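Category: Shop Floor > Arms & Grippers > Maintenance and setup

Thread: Two-arm garment cell, fingertips wearing and cable loops, how do you all look after yours?

slowfeed_marty
Hi everyone, long-time reader and not much of a poster, so forgive me if I ramble a bit. I look after a two-arm folding cell at our Wetmont building. It's a small enclosed table with one arm at each front corner and a bin at the back corner for the clothes, and for the most part it has been a real pleasure to run. We do dark knitwear on it, nearly all of it black or close to it, and I've grown very fond of the thing (my coworkers tease me about this).

What I'd like to talk over is upkeep. The cell has done 407 garments since I last pulled the fingers off, and lately the left arm has started dropping the top layer when it goes to lift a hem. It grabs, it comes up, and then the cloth slides right back out. The right arm does it too, just less often. I've cleaned the inner pads with alcohol and a lint-free wipe, which helped for an afternoon. Grip force is where it has always been, and I haven't touched the finger zero since May.

I took a couple of views while it was working so you can see the fingers and the way the cables are dressed.

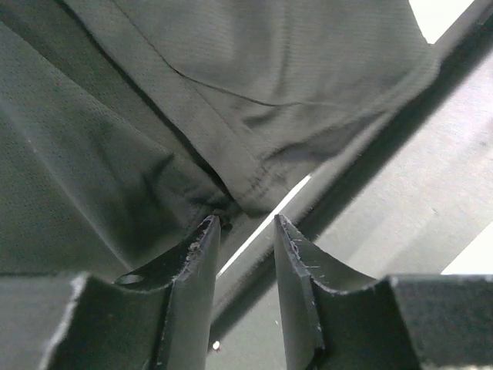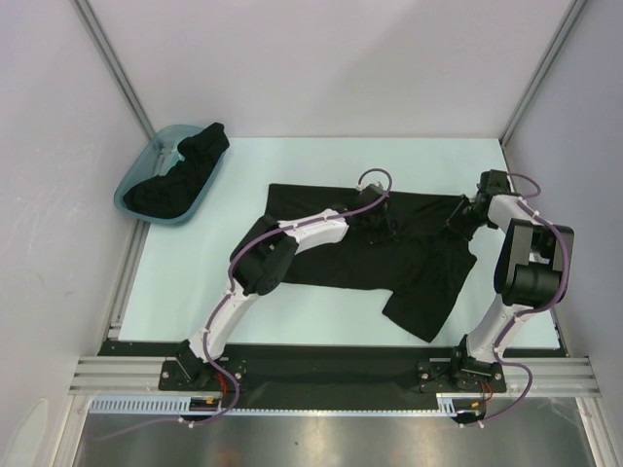
My own theory is the tips. There's scuffing along the ridges and I can feel little burrs with a fingernail, and I think they're catching the knit on the way in so the pads never close properly on the cloth. My shift partner thinks it's the cables tugging on the wrists at full reach. We've been going back and forth over coffee and would love some outside opinions before I order parts!

bobbin_and_bolt
Welcome, Marty, and what a nice tidy cell! I'm with you on the tips. We had the very same slipping on a rib knit, and I spent far too long fiddling with grip force before I ran a cotton swab down each finger and watched it snag. If yours snags anywhere, take the fingers off (both of them, and mark which side each came from with a paint pen, please, I've learned that one the hard way) and dress the ridges with a fine stone. Just break the burr. You don't want to change the shape of the tip, or you'll be re-teaching every pick point you have. Then wipe everything down, put them back with the same screws in the same holes, and re-zero the opening before you run anything.

hexkey_harriet
I'm going to disagree a little, kindly. Scuffed ridges look bad, but the ridge isn't what holds the cloth, the pad face is. We've got fingers at the Hinmont shop uglier than a dropped wrench, and they pick fine all day long. If cleaning the pads bought you an afternoon, that tells me the pads are glazed. They pick up finish and lint from the fabric, go slick, and alcohol only takes the top off. I'd change the pads before I put a stone anywhere near those tips.

Also, and I say this as somebody who has cooked an encoder cable, I would want a longer look at those purple cables. They have white ties all the way up, which is good practice, but where you put the ties matters a lot more than how many you use. The loop by the gripper has to be free to open and close when the wrist turns. If the last tie is too close, the loop goes stiff at one end of travel and pushes on the tool. It won't fault, it'll just sit there nudging your fingers off by a hair.

slowfeed_marty
Oh, that's interesting, Harriet, thank you. The left one does its lifting right out near the end of its reach, so my partner is going to be insufferable if you're right. Is there a good way to tell without cutting everything loose?

hexkey_harriet
Easy one. Stop the cell, lock it out, and then with the power off the gripper, hold the loop lightly between two fingers and see how it sits. After that, jog slowly to the far pick pose in teach mode, from outside the enclosure, and watch the loop. If it flattens or gets pulled tight, you've found something. Slide the last tie back toward the elbow and repeat. Hook-and-loop ties are nicer for this than zip ties because you'll move them more than once, I promise you.

tablecloth_ray
Jumping in from the other side of the fence, I do the programming on a cell a lot like this one. Before anybody stones or buys anything, please check the table height in your program. A rigid tip coming down on a hard tabletop will scuff all on its own if it's a hair low, and new fingers will look just the same in a few weeks. We found ours was 2 mm low after someone had the table off to clean under it and put it back without the shims. Everybody blamed the cloth for a month.

The other reason to check is that dark knit has no contrast to speak of. If your camera is hunting for the top layer on black fabric, it might be handing you a pick point right on a fold, and then you get one layer when you wanted two, or the other way around. That will look exactly like bad grip.

bobbin_and_bolt
Ray, I'll give you the table height, that's a good catch and it should come first. I don't buy the camera part though. Marty says it grabs and comes up before it slides. If the pick point were wrong, I'd expect a clean miss at least some of the time.

tablecloth_ray
Depends on the fabric! A thick hem will let itself be pinched badly and hold on for quite a while. But fair enough, we may just have to agree to differ until he's measured it.

slowfeed_marty
Well, I've had a lovely and slightly humbling morning. I did the checks in Ray's order. Table height first, with a feeler gauge under each tip at the four taught corners: the left arm was touching down at the back two corners and clear at the front two. So the table isn't sitting level to the arms, and that would account for a good bit of the wear on the left. I've shimmed it, and both arms now clear everywhere.

Then the loops. The right one moves freely. The left one did pull snug at the far pick, so I moved the last tie back toward the elbow, and it stays nice and open now. My partner has been told and is being unbearable about it.

I haven't stoned anything yet. The swab did snag, bobbin, so I do plan to, but I wanted to change one thing at a time and see. With the old pads still on I ran 28 garments and had 2 drops, where before I'd have expected some kind of trouble every few pieces. New pads are on order from Abbasi and I'll fit those next.

hexkey_harriet
That's a great result for a morning's work. Write down where the tie ended up! I put a dab of paint on the cable jacket so the next person can see if it has crept.

bobbin_and_bolt
Still say stone them, ha. But well done, and do the left pair first when you get to it, so you've got the right arm to compare against.

prurk_nightshift
Reading this from the Prurkovov line with great interest. Do you re-zero the opening after the pads go on, or before and after? Ours drifts a touch once new pads bed in, and I've never settled on a good routine.

slowfeed_marty
I've always done it just the once, right after fitting, but now you have me wondering. I'll do it after fitting and again at the end of the first shift, and I'll post both readings here.

Recent in Arms & Grippers
Pad glue that survives alcohol wipes?
Shimming a tabletop without losing your taught points
Hook-and-loop vs. zip ties on moving cables
Picking black fabric on a pale table, lighting tips wanted
Feeler gauge or paper strip for tip clearance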